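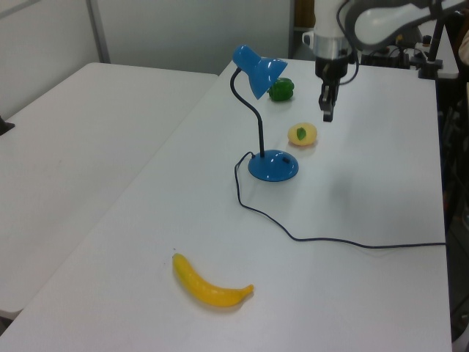 Two white tables with a gap between them – how do I make this one good work surface?

Posted in Craft Rooms & Home Studios
32 views

Karance

Hi everyone! I finally have a room to do my still life drawing in, and I've pushed two white tables together to get one long surface. I keep a little setup on the bigger one: my blue gooseneck lamp, a green pepper, a toy banana and a small yellow fruit with a leaf on it. It makes me happy every time I walk in.

Two things are bugging me, though. The left table is slightly lower than the main one, so there's a seam with a lip, and my paper catches on it whenever I slide a big sheet across. The other thing is the lamp cord. It loops across the tabletop and goes off the right side, which is exactly the side I work from, and I've dragged the whole lamp toward me with my sleeve more than once. The top is a bit glossy too, so I get glare if I point the shade the wrong way.

I rent, so I'd like to avoid drilling into anything. What would you do?

Drinirness
113 helpful votes

Oh, I love a white table for drawing, the shadows come out so nice and soft! I had the same trouble with mismatched tables for years (my sewing room was two hand-me-downs and a card table), so let me tell you what worked for me.

Start with the height. Put a ruler across the seam and measure the gap under it at the front and again at the back, as floors in older places can slope quite a bit. Then look under the legs of the lower table before you buy anything. Lots of them have screw-in feet, and a few turns may be all you need. If yours are plain, stick-on felt pads stack up well, or you can get the rubber cups that go under washing machines. Raise all four legs, check the ruler again, and then clamp the two tops together from underneath with a pair of small clamps. No holes!

For the cord, turn the lamp base so the cord leaves toward the wall, run it along the back edge, and hold it down with those little peel-off clips. You may want a short extension cord. Leave some slack near the base so you can still move the lamp around.

For glare, I lay down a big sheet of matte gray paper and swap it out when it gets grubby.

Tarnau
2 helpful votes

Just buy one bigger table.

Pärn
No votes yet

Agree with the felt pads, but they do squash down after a month or so, so go a touch higher than you think. I'd also put the lamp on the left table if you're right-handed. That one's free anyway, and then your hand won't throw a shadow over the drawing. A cutting mat laid over the seam is fine too if you can't get it perfectly level.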